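Murthy Building opens its doors again, and yes, the soup is back

I walked past the Murthy Building on Stornano Street twice last week just to see if the brown paper was down from the windows yet. It wasn't. Then this morning, 12/24/19, it was! The front door was propped open with a bag of road salt, the lights were on, and there was a line of people in hats going all the way back to the bus shelter. So I got in it.

For anyone who moved to Wadthorpe in the last year, the Murthy is the long brick place between the pharmacy and the old shoe repair. It has the lunch counter downstairs, the public reading room behind that, and the upstairs hall where you have probably been dragged to a recital if you have kids. A pipe let go over the reading room ceiling and took out the floor, a good part of the plaster, and nearly every book below shoulder height. That was 14 months ago. I'd gotten used to eating lunch in my car.

The fix took a lot longer than we were told. The first plan was to have the downstairs open by spring, and then spring came and went and the floor guys found that the joists under the counter had been soft for years, pipe or no pipe. There was a stretch in the summer when I didn't see a single truck out front. I called the building office in October and got a very nice recording.

Senthil Bangera has managed the place since before the leak, and I caught him near the coat hooks while he was trying to get a wreath to hang straight. He looked tired and pretty happy.

"I kept telling people two more weeks," he said. "After a while my own mother stopped asking me."

He walked me around between handshakes. The floor is all new, and it doesn't squeak, which I kind of miss. The plaster has been redone in the same cream color as before (he said they matched it from a chunk somebody had saved in a coffee can). The radiators are the old ones, cleaned up. The restrooms are finally on the ground floor, so no more of that back staircase with the one high step that got everybody sooner or later.

The long dark reading tables didn't make it, and I was sorry to hear that. I did half my high school homework on those. What's there now is much lighter, with a lot of grain to it, and it makes the whole back half of the building feel brighter on a gray day.

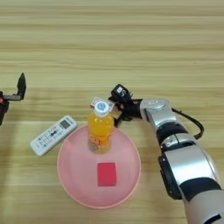
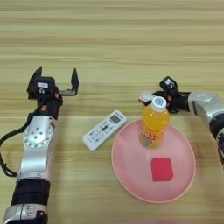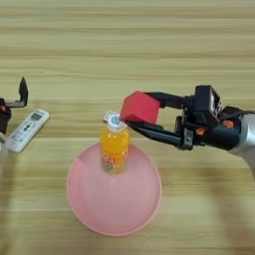 Pale wood and plenty of grain on the tabletop at the Murthy.

Now, the books. The reading room lost 684 of them, and Bangera has the list in a binder at the desk if you want to look through it. Quite a few have been replaced already, mostly from people's attics and a very generous estate over on the north side. The local history shelf is the sore spot. Some of those were typed and stapled together by people who are long gone, and there may only ever have been a handful of copies. If your family has any of the old Wadthorpe street directories, or the church cookbooks with the green covers, he would love to borrow them long enough to make copies. You'll get them back. He was very firm about that and made me promise to put it in.

The upstairs hall isn't ready. I know, I know. The stage is fine and so are the seats, but the new exit stairs haven't had their final inspection, so nobody but workers can go up for the moment. The winter concert has already moved to the middle school gym, and that isn't changing. Tickets you already bought are good there. Bring a cushion if you have a bad back - those bleachers are no joke.

As for the lunch counter, Fimel is back running it, same as before. They spent the whole closure working out of that blue trailer in the hardware store lot, and I will say the trailer did better than I expected, even in the sleet. But they couldn't do soup out there, not with one burner, and I heard the word soup in that line this morning more than I have ever heard it in my life. Split pea and chicken with rice are both on the board today. The grilled cheese comes on the thick bread again. Coffee has gone up a quarter and refills are still free if you stay on your stool.

They haven't sorted out the pie situation. The new oven showed up with the wrong hookup and has to be swapped, so for now the pies are being baked across town and driven over in the morning. When they're gone, they're gone. I got the last slice of cherry and I'm not sorry.

I asked Bangera about money, and he didn't dodge it. Insurance paid for the ceiling and the floor but wouldn't touch the joists, so that part came out of the building's savings and a loan. He said they can carry the loan all right as long as the hall gets rented out again by spring. The hourly rate for the hall will go up a little, and he doesn't have the final number yet. Using the reading room is still free, and he said that's not up for discussion.

It was a nice crowd, too. I saw my old bus driver, and two of my neighbors who haven't spoken since the fence business were stuck together at the end of the counter, passing the crackers back and forth. A little boy had fallen asleep under the coats. The guest book by the door had 592 names in it when I left, though a few of those are clearly the same kid practicing his signature.

A couple of practical things before I let you go. Street parking out front is still half blocked by the dumpster, and it'll stay that way into January, so use the lot behind the pharmacy. The side door with the ramp is open during regular hours, and you don't have to ring for it anymore. If you checked out a book before the leak and still have it, bring it in. There are no fines, and I returned one myself this morning with my scarf pulled up pretty high.

The building closes at noon today and stays closed tomorrow. After that the counter opens at seven and the reading room at nine, every day but the first of the year. The phone number is the same one as always. Extension 26 gets you the desk and a real person, and Bangera says to let it ring, as the phone is on the far wall and he's usually over by the shelves.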